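5 Checking plate moves in the simulator before a live run

This section applies to all benches fitted with a Zirkitz arm and a perforated deck. Work through it each time a layout is new, and each time a station on an existing layout has been moved. The simulator and the bench controller must be on the same release of Stallum. If they are not, stop and update the older one first.

The person who wrote the method may carry out steps 1 to 9. The release in 5.4 must be signed by someone else.

5.1 Before you start

1. Open Stallum and load the bench file. Do not work from a copy saved on your own desktop.
2. Check the revision shown at the top of the window against the sheet clipped to the bench door. The layout used in this section is 578.
3. Set arm speed to Teach. The speed box goes back to Normal whenever a file is reloaded, so look at it again after every reload.
4. Make sure the output switch reads Simulator only.

CAUTION: With the output switch at Bench, commands go to the real arm. The screen looks the same in both settings.

5.2 Naming and labelling stations

Every station that takes a plate must have a name in the bench file. Where there is a sign on the deck, the name must match it exactly, including capitals. IN and DONE are reserved words. Use IN for plates waiting to be handled and DONE for finished plates. Do not use either for a reader, a washer or a waste position.

Signs lie flat on the deck, beside the station and outside the plate area. A sign must not sit in the path of the gripper fingers.

Note: Older bench files have START and END in place of IN and DONE. These still load, but rename them the next time the file is opened for editing.

5.3 Stepping through the moves

5. Select the first move and press Step. Do not use Play on a first pass.
6. Pause with the gripper over each station. Turn the view so that you are looking down on the deck, then check that the gripper is in line with the plate.
7. Look along the whole arm as well as the gripper. The elbow and forearm swing wide when the arm works near tall equipment, and most contacts found in checking are there.
8. Check the travel height between stations. The minimum on layout 578 is 385 mm above the deck. A lower value needs a written reason in the bench file.
9. Repeat for every move in the method, including the return to park.
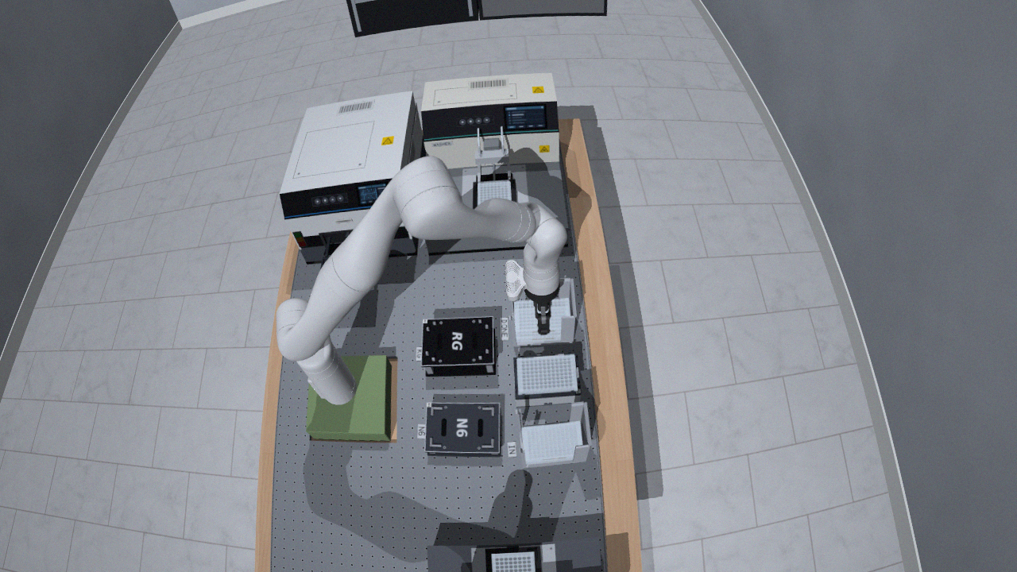
Figure 9. Simulator view, gripper above the plate at the DONE station. The IN station is at the other end of the same column.

If the arm and any other part touch, the simulator stops and the move number turns red. Write down the number before you clear the stop. Change one position at a time, then go back to step 5 and run the method from the first move.

CAUTION: The simulator knows only what is in the bench file. It will not warn you about cables, tubing, open lids or anything left on the deck by hand. Walk round the real bench before the first live run.

5.4 Release

10. Save the file with your initials and a short note of what changed.
11. Ask a second trained user to step through the method again from the saved file. Watching over your shoulder does not count as a second check.
12. The second user signs form 19 and puts it in the bench folder.
13. Run the first live cycle at Teach speed with empty plates. Keep one hand free for the stop button until the arm has parked.

Trained users able to sign form 19 are Ghassan Haddadin and Crisanto Agbayani. Changes to that list are made by the Clerent site office only.

Forms signed before 9th November stay valid until the layout they cover is next changed.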